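Chapter 4
Watching Before Measuring: A Visit to a Working Lab

In this chapter you will learn to
write a visit plan before you arrive
tell a demonstration apart from a trial
record what a robot does in terms another person could check
ask questions that an operator can answer on the spot

Key terms: demonstration, trial, reset, intervention, end effector, success criterion

4.1 An open day at Bromamthorpe

Each August the manipulation lab at Bromamthorpe opens its doors to students from nearby colleges. Visitors sign in, leave their bags in the hallway, and are taken through in groups of 13. A group gets 52 minutes, which covers a short talk, a stop at each of the work areas, and time for questions at the end. Most visitors spend the first stop looking at whatever moves fastest. By the third stop they have usually started to look at the objects the robot has been given to handle, and that is a better place to begin.

Chaiwat Mahawong ran the tour that this chapter is based on. He asked his group to write down one sentence at every stop, and the sentence had to begin with the words "The robot." It could not contain "tried," "wanted," or "knew." Several students found this hard. "The robot tried to pick up the block" became "The robot closed its fingers beside the block, opened them, and moved four inches to the left." The second version is longer and duller. It is also something a person at the other side of the room could agree or disagree with.

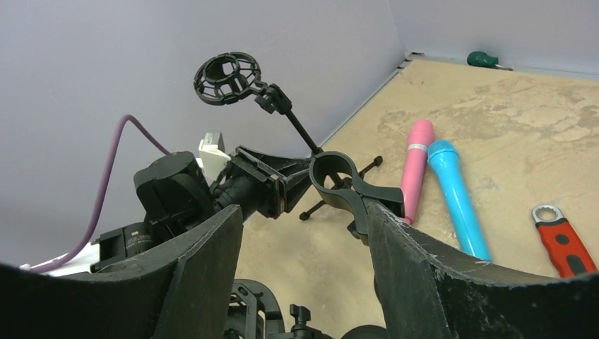
The same rule applies to success. Before a run starts, someone has to say what will count as a finished job, and the wording matters. "Put the object away" leaves room for argument. "The object is inside the tray and the fingers are open" does not leave much. A statement of this kind is called a success criterion, and it should be on paper before the first run.

4.2 Demonstrations and trials

A demonstration is a run arranged for people to watch. The operator picks a task the machine handles well, sets the objects where they are easy to reach, and may step in if something goes wrong. There is nothing dishonest in this. A visitor who sees three good runs in a row, however, has learned only that three good runs are possible.

A trial is a run that will be counted no matter how it ends. The starting layout is fixed or drawn at random, the reset between runs follows a written procedure, and any intervention by the operator is logged. In the Zirnel study, which we return to in Chapter 6, the team logged 1246 trials over one season. Of these, 511 were stopped by an operator before the task was complete. The public demonstration of the same system, given at Plakow that spring, had no stops at all. Both records are accurate. They answer different questions.

4.3 Questions worth asking

Wafula Makori, who taught the course from which this book grew, gave his students a card to carry on visits. It had these questions on it:

Who placed the objects, and could they have been placed differently?
What happens if the robot drops something?
Is a person controlling any part of the motion right now?
What was changed since the last group came through?
When did the end effector last need repair?

The third question gets the most useful answers. Some systems run without help from start to finish. Others are guided by an operator for part of the task, and a visitor standing behind a rope may have no way of seeing it.

Before you go on

Read the Wiriya visit notes in Appendix B. Mark every sentence that reports something the writer saw, and put a second mark beside every sentence that reports something the writer was told. Keep your copy. You will need it for the exercise at the end of Section 4.5.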